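Startseite > Berichte > Gadance > Abschnitt 3: Datenerhebung

3.2 Aufzeichnung der Demonstrationen

Alle Demonstrationen wurden am Standort Brunau an einer zweiarmigen Plattform per Teleoperation aufgezeichnet. Die Bedienperson steuert beide Arme gleichzeitig und sieht dabei ausschließlich das Bild der Kopfkamera. Ein direkter Blick auf das Regal war während der Aufnahme nicht gestattet. Damit sollte ausgeschlossen werden, dass in den Bewegungen Informationen stecken, die dem gelernten Modell später nicht zur Verfügung stehen.

Die Aufgabe besteht darin, ein Kleinteil vom unteren Boden des Regals zu greifen und in eine der schwarzen Schalen auf dem oberen Boden zu legen. Die Zielschale wird vor jeder Episode durch das Aufnahmeprogramm zufällig bestimmt und der Bedienperson als Text eingeblendet. Derselbe Text dient im Training als sprachliche Anweisung. Insgesamt liegen 538 Episoden vor, von denen nach der Durchsicht 348 in den Trainingssatz übernommen wurden. Die übrigen wurden wegen abgebrochener Griffe, verlorener Teile oder fehlender Gelenkdaten ausgeschlossen, bleiben aber mit einem entsprechenden Vermerk im Archiv.
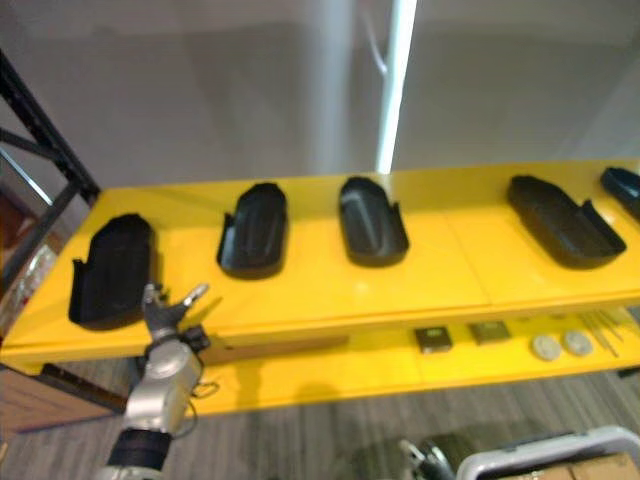 Abbildung 3: Arbeitsbereich aus Sicht der Kopfkamera. Auf dem oberen Regalboden die schwarzen Schalen, darunter Kleinteile, unten links einer der beiden Greifer.

Die Durchsicht erfolgte durch zwei Personen unabhängig voneinander (S. Ban und K. Gosselin). Bei abweichendem Urteil entschied H. Maeng anhand der Gelenkverläufe. Als erfolgreich galt eine Episode, wenn das Teil am Ende vollständig in der eingeblendeten Schale lag und der Greifer sich wieder gelöst hatte. Nachgreifen war zulässig. Episoden mit bis zu 3 Korrekturversuchen wurden beibehalten, da sich in Vorversuchen gezeigt hatte, dass ein ausschließlich mit glatten Abläufen trainiertes Modell nach einem Fehlgriff häufig stehen bleibt.

Die Lage der Schalen wurde zwischen den Aufnahmeblöcken von Hand verändert. Innerhalb eines Blocks blieb sie fest. Eine Vermessung der Positionen fand nicht statt, das Modell erhält nur Bild, Gelenkstellung und Anweisung. Die Beleuchtung wurde nicht gesondert geregelt. Auf glänzenden Regalflächen treten deshalb Reflexe auf, deren Einfluss in Abschnitt 5 getrennt betrachtet wird.

Schwierigkeiten bereiteten vor allem flache Teile. Bei ihnen setzten die Finger häufig zu hoch an, und die Bedienpersonen gingen mit der Zeit dazu über, das Teil zunächst gegen ein benachbartes zu schieben. Dieses Verhalten war in der Arbeitsanweisung nicht vorgesehen. Wir haben es nicht unterbunden, die betreffenden Episoden jedoch mit einem eigenen Etikett versehen. Die Etiketten wurden im Oktober mit dem Werkzeug Gromside nachgetragen und gehen nicht in das Training ein.

Kontakt: Eun-ji Hyun, Seul-gi Do | © Projekt Gadance, Brunau | Nach oben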